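Let the Public Meet the Deputies Too
By Takeshi Tamura

When our new governor announced her cabinet in March, the list went to the newspapers with a photograph of every secretary and a short life story for each one. I read all of it with interest. Then I looked for the names of the deputy secretaries, and I could not find them. I wrote to the press office and received a polite answer: the deputies would be "posted in due course." Two months later, they are still not posted.

I came to this country as an adult and I studied for my citizenship test with great seriousness. I learned who appoints, who confirms, who can remove. What I did not learn from the booklet is how much of the daily work is done by people one step below the famous chair. The secretary of transportation cuts the ribbon. The deputy decides which bridge is repaired first and which one waits for another budget.

In Humthorpe, where I live, we have such a bridge. The weight limit sign has been there for three winters and the school bus makes a long turn through the farm roads. At the town meeting 139 people signed a letter about it. We addressed the letter to the secretary, because hers was the only name we had. It came back with a stamp and a phone number, and the phone number belonged to a different division. Only after that did we learn that the right person was a deputy appointed in the same week as the cabinet, without any announcement.

I do not say that something was hidden. I think it is a matter of habit. The legislature must confirm the secretaries, so there is a hearing, and where there is a hearing there is paper. Deputies need no confirmation, so there is no paper.

My neighbor Cillian Mac Giolla, who worked in a state budget office for many years, disagrees with me about this. He believes that a deputy should be able to work quietly, and that if we put each one in the newspaper, good people from inside the departments will refuse the job. I respect his experience. But a name, a former position and an office telephone are not a heavy burden for a person who signs contracts in our name.

What I ask for is small. On the day a deputy is appointed, let the governor's office publish one page – who this person is, where he or she worked before, and which decisions belong to that desk. If the deputy came from a company that sells to the state, the page should say it. No new law is necessary. The governor can begin with the deputies she already has, and I hope the one for bridges will be first.
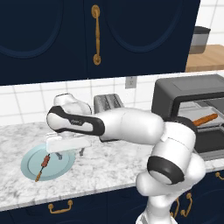
Robot arm over a kitchen countertop, computer rendering.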